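The Folding

The wardrobe had come with the flat, and nobody had wanted it there either, so it went to the workshop along with the rest of my good intentions. By March it was holding up one side of the project, in the sense that when I leaned on it and swore, it didn't move.

The project was called Sullo. I'd picked the name before I'd bought a single bolt, which tells you how I go about things. Sullo would fold towels. My wife had asked for a shelf.

I should say that I had a rival. The people in the unit across the yard traded as Pruvura and were building something that could pour a cup of tea. They had matching sweatshirts. They'd also applied for the Kuusisto prize, which was worth 500 pounds and a certificate, and one of them had mentioned this to me by the bins in the tone you'd use to mention a yacht.

I applied that night. Under "Benefit to society" I wrote "towels".

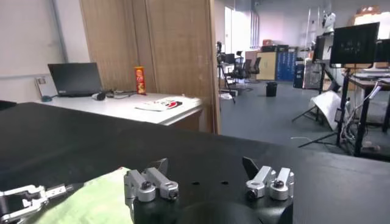
The fingers took me longest. My first pair closed with such conviction that they bit through a sponge, and the second pair was so gentle it couldn't have held a grudge. I wrote to Fovia, who had sold me the motors, and asked if there was anything between the two. Fovia replied that there was a setting. I thanked them coldly and went and found the setting.

After that it was only a matter of teaching the thing what a towel was. You'd think a towel would be easy. It has four corners and no opinions. But put one down on a table and it becomes a small range of hills, and the corners go off to live in the valleys. I spent my evenings smoothing it out, stepping back, pressing the key, and watching Sullo take a firm hold of the middle and lift the whole lot up like a dead cat.

"What's it doing now?" my wife would ask on the phone.

"Thinking," I'd say.

"Are you coming home for tea?"

I'd look at the towel. "Start without me."

She brought the tea over herself one evening, in a dish with foil on, and stood watching with her coat still buttoned. She let it have five goes. Then she picked up the towel, folded it in the air against her own chin in 2 seconds, and put it back down on the table.

"Like that," she said.

"It hasn't got a chin."

"Well, whose fault is that?"

I ate my pie and thought about chins. I went as far as drawing one. It was only when I was scraping the dish that I saw she hadn't begun with the corners at all. She'd begun with the ends, got a good grip on each, and let the middle look after itself. 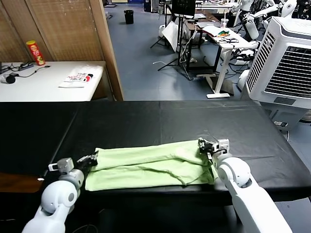
The judge from Kuusisto came on 1 June 2022, in the rain, and did Pruvura first. I could hear them clapping across the yard. When she got to me her left sleeve was soaked to the elbow, and it smelt faintly of Earl Grey.

"Towels, is it?" she said.

"Towels," I said.

She looked at Sullo, and then at the one I'd laid out ready. I had my finger over the key. I'd rehearsed a few words about the burden of household labour, and I'd just got as far as the word "burden" when she reached past me, took the towel off the table and began to dry her arm.

"Do carry on," she said.

I pressed the key. The arms came down, very smoothly, closed on nothing at either end, and folded it beautifully in half.

She wrote something down for quite a long time. Then she handed me back the towel, damp and in a ball, and asked whether I'd ever thought of doing shelves.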